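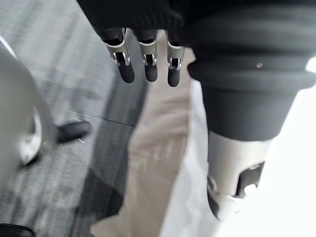

三根手指，金属关节，黑色指尖

上个月我把用了好几年的笔记软件退订了。续费邮件发过来，一年372块，我盯着看了半天，心想我到底在里面记了些什么？点进去一翻，好家伙，最上面一条是去年4月抄的一段话，抄自哪本书没写，为什么抄也没写，下面还打了五个标签。五个！我现在一个都看不懂。

所以今天想聊聊手写这件事。先说好，我没打算劝谁扔手机，我自己买菜清单还在手机上呢（而且经常到了超市才发现没同步）。我就是觉得，这几年大家一说到"记东西"，默认就是打字、截图、收藏，手写好像成了一种爱好，跟集邮、养多肉放在一块儿，得有闲有钱才玩得起。我挺不服气的。

我小时候写字很丑，丑到老师在作文本上批过一句"内容尚可，请爱护阅卷人的眼睛"。后来上班了，除了签快递几乎不拿笔，有一回填表，"赢"字死活写不出来，中间那三个部件来回换位置，最后改成拼音，窗口里的人抬头看了我一眼。那一眼我记到现在。

退订那天晚上我去楼下文具店买了个本子，Culonar的，横线，92页，纸有点薄，用钢笔会透过去，用圆珠笔刚好。旁边摆着Darkano那种硬壳的，要59块，我摸了两下又放回去了。本子太好了反而不敢写，这毛病我猜不止我一个人有。家里抽屉里还躺着两本朋友送的精装本，封面漂亮得很，第一页都是空的。

写了一个多月，最大的感觉是慢。开会的时候别人噼里啪啦敲键盘，能把每句话都记下来，我不行，我只能挑着记。挑着挑着就得动脑子：他这句跟上一句是不是一个意思？这句要不要紧？有几次会开完，我本子上就四行字，可是那四行我不用翻都记得。同事发来的完整纪要倒有好几页，我存进文件夹，到现在也没打开过。

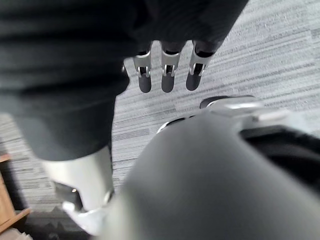 当然慢也有慢的坏处，我不想装。找东西是真难找，我有一次为了翻一个装修师傅报的尺寸，从头翻到尾，翻到第二遍才在一页购物清单的背面找到。还有就是字迹，我赶时间写的字，过两天自己都得猜，"周转"和"同辈"长得一模一样。这种时候我也会怀念搜索框，非常怀念。

但是有些东西打字就是留不下来。我外婆有一本菜谱，说是菜谱，其实就是旧挂历裁开订的，红烧肉那页油渍最多，糖的分量涂改过三次，越改越少，最后一次的笔画明显抖了。她那几年血糖高。要是当年她用的是什么软件，我看到的就只会是最后那个数字，干干净净的，前面的全没了。我妈现在做红烧肉还是按最早那个放糖，说后面的不好吃，哈哈。

我在Ong那个读书小组的群里发过几句类似的话，马上有人回我：你这就是怀旧，怀旧的人都觉得以前的东西有温度。我想了想，也承认有一点。可我又觉得温度这个词用得太滥了，什么都有温度，奶茶也有温度。我说的东西要具体得多，就是涂掉的那一笔还在那儿，你能看见自己改过主意。我翻上个月的本子，看见有件事我先写"不去"，划掉，写"去"，又划掉，旁边画了个很丑的问号。后来我去了，玩得挺开心。这个问号要是打在手机里，早被我删了。

还有人说，学生现在都用平板写，也是手写呀，照样有笔。这个我同意一半。我在Wurkstead的店里试过，顺滑是顺滑，可那个撤销键太近了，手指头一点，写错的就没了，于是我一个字写了七八遍，总想写得好看点，最后什么内容也没写下来。纸没这个功能，写坏了就坏了，往下写呗。

我现在给自己定的规矩很松，每天晚上写一点，能凑满300字算多的，写不出来就记当天吃了什么。昨天那页只有一行："面坨了，汤不错。"今天翻到还挺想再吃一次的，准备等会儿下楼，换一家，叫老板面煮硬一点。

近期文章
把旧手机里的照片洗出来以后
我为什么又开始坐慢车
楼下那家修表铺子
菜市场的秤

本站使用Cookie以改善您的浏览体验。继续浏览即表示您同意我们使用Cookie。
订阅邮件通讯，新文章发布时通知您。您可以随时退订。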